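The second life of artificial flowers

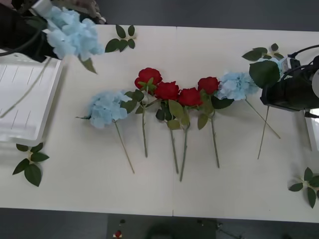 Ilse Oltmanns would sooner have a good artificial rose in January than a tired real one, and she told me so before I had taken my coat off. She grew up, she said, in a house where the fake flowers lived on top of the television and were dusted at Easter, and she was ashamed of them until she was well past thirty. Now she has 111 stems in her spare room, sorted by colour in old umbrella stands, and she is hardly ashamed at all.

I must admit I came to the subject a sceptic. My grandmother had a bowl of plastic freesias that faded to the colour of weak tea, and I had rather assumed that all of them went that way in the end. But things have moved on (and so, I suppose, have I). The petals are softer, the greens are less like a billiard table, and a hydrangea, which sulks in a vase if you so much as look at it, makes a very good artificial indeed, all those small petals hiding a multitude of sins.

What surprised me most was how much there is to know. Ilse buys most of her roses from Foker, whose stems have a proper wire in them and will hold a bend, and her bigger heads from Sernetti, which cost more and come squashed flat in the post. You mustn't panic about that, apparently. Ten minutes over a steaming kettle, with your fingers well out of the way, and a bit of gentle teasing with the thumbs, and they come round beautifully.

Then there is the arranging. She lays everything out flat first, on the kitchen table or the ironing board or whatever is free, and leaves it there while she has her tea, and only then does she reach for a jug. Odd numbers are kinder than even ones, she thinks, and five roses will do the work of a dozen if you cut them to different lengths. For cutting you want pliers. I ruined a decent pair of kitchen scissors finding that out for myself, and I still haven't owned up to it at home.

Dust is the great enemy, of course. A hairdryer on its coolest setting sees to most of it, and a soft paintbrush does the rest. I went home on the Thursday bus with three blue stems wrapped in newspaper, and they have been on the landing windowsill ever since, in the jug with the chipped lip. My sister leaned in and sniffed them last weekend, and I let her.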